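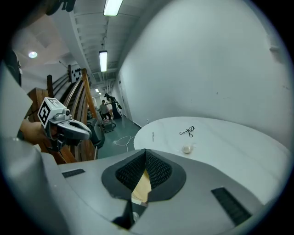 What does the Mulano course ask of its students in the final weeks? Each team is to bring one small handling task to a standard at which another team can repeat it from the written notes alone.

Project diary, Hetik Technical Institute, Mulano course in robotics and automation. Entry for the second week of May.

Work resumed at 8:30 in the morning, once the corridor beside the staircase had been released for course use. The course has 19 students enrolled this term, divided into 6 teams. Two teams were excused for the morning in order to complete their written reports, which remain overdue.

The session was given to work with the hand-held grippers at the round white table. The task sheet concerns small objects of unlike shape, and the eyelash curler continues to be the item most discussed. Its thin wire handles and loops offer few flat surfaces, and the teams do not agree on where it should be taken hold of. The course staff have declined to rule on the question. Each team is to state its choice in its notes and keep to it through the whole set.

The calibration board remains on the wooden railing. Students are reminded that it is not to be turned or taken down between sets, including during the lunch period. A team that finds it moved must record the fact and begin the set again.

The shared record now holds around 1,000 attempts. A check of the file names found 13 entries saved under the wrong team. These have been returned to the teams concerned for correction. The naming rule is unchanged: team, task, set, attempt, in that order, with no spaces.

In the afternoon the Poduval team presented its plan for the closing demonstration. The plan was accepted with two changes. The introduction is to be shortened, and the spoken part is to be shared among all members of the team. The Brelell team asked to change its task at this late stage. The request was refused, and the team was advised to reduce the number of objects it intends to handle.

The following matters are carried forward to the next entry. Loose cables on the green floor are to be coiled before the corridor is given back. The wording of step four on the task sheet, which two teams read differently, will be revised. The reports still outstanding are due by noon on the last teaching day of the month.

The corridor was returned at 4:15.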